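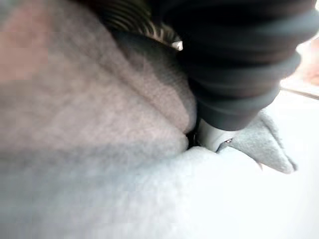 Trinity Szabo wrote back before lunch to ask whether the demo cell could still run for the open day on Monday, or whether the Lomito should be taken off the floor plan and the bench given to someone else. She also asked that everything go into this ticket and not into the group chat.

Ticket 2193
Opened by: Ilse Buschmann
Site: Wullgate, visitor hall, bench 8
Equipment: Lomito arm with bellows gripper, wrist camera, Albers vacuum unit
Priority: raised from normal to high
Status: closed, see last entry

Problem as reported
During the rehearsal for the open day the arm stopped in the middle of the soft goods pick. It goes down into the gray fleece, presses in, and holds there. After the timeout it backs off without the item and the screen shows fault 209, "grip not confirmed." The hard items (cups, boxes) pick fine with the same program. Visitors are supposed to press the green button and watch one full pick and place, so a stop at this point is a problem for us.

Steps to repeat
1. Load program OPEN_DAY_SOFT.
2. Put the soft item in the marked area.
3. Press the green button.
4. Fault comes up on most runs. It did clear by itself twice.

Entry 1, Ilse
Restarted controller and vacuum unit. No change. Checked the air line from the wall to the arm, no leaks that I could hear. Swapped the cup on the end for a new one from the drawer. No change.

Entry 2, Ilse
Looked at the wrist camera view with the arm down on the fleece. It is nearly all fabric at that distance and very blurred. The black bellows goes down into the folds and the cloth bulges up on the left side of it. I can't tell from this view if the cup has sealed. The program does not use the camera at this stage, only the vacuum reading, so the blur should not matter for the fault. Noting it anyway because the camera feed was going to be shown on the big monitor.

Entry 3, Bramau support (by phone, typed up by Ilse)
They asked for the vacuum threshold and the dwell time. Threshold is the factory value. Dwell is 1000 ms. They say fleece leaks air through the surface and will not reach the factory threshold unless the pump has time to catch up. Two things to try: lower the threshold for the soft program only, or use the pinch fingers. They do not advise raising the press force.

Entry 4, Trinity
Please don't change to the pinch fingers. The safety sheet for the open day was signed off with the bellows gripper and I would have to get it signed again. Lower the threshold if you can. If the item gets dropped now and then I can live with that, as long as the arm doesn't sit there with a red light on.

Entry 5, Ilse
Made a copy of the program, OPEN_DAY_SOFT_B. Lowered the threshold one step and doubled the dwell. Better, but still faulting when the cup comes down over a fold. Found that the approach point had been taught with the item lying the other way around, so the cup was always landing at the same crease. Retaught the point further over on a flatter part. Old program left in place in case someone needs to compare.

Entry 6, Ilse
Ran the B program for the rest of the afternoon with long breaks. No 209. One drop on the way to the tray. After a drop the arm went back to home and waited for the button, as it should. Did not test with the hall doors open.

For whoever is on the bench
Use OPEN_DAY_SOFT_B only. Lay the item flat in the marked area and smooth it by hand before the visitor presses the button. Keep your hand outside the yellow line once the button lamp is lit. If 209 comes up, press Reset once and start over. If it comes up again right after, switch to the cup program and call me.

Monitor: switch it to the hall camera for the soft pick. The wrist view can go back on for the cups.

Entry 7, Trinity
Fine with me. Bench 8 stays on the floor plan. I printed the bench notes and taped them inside the cabinet door. Can the spare cups be moved there too?

Entry 8, Ilse
Spare cups moved. Bramau would like the vacuum log from the faulted runs, sent this morning. They will open their own ticket if they find anything in it. Closing this one.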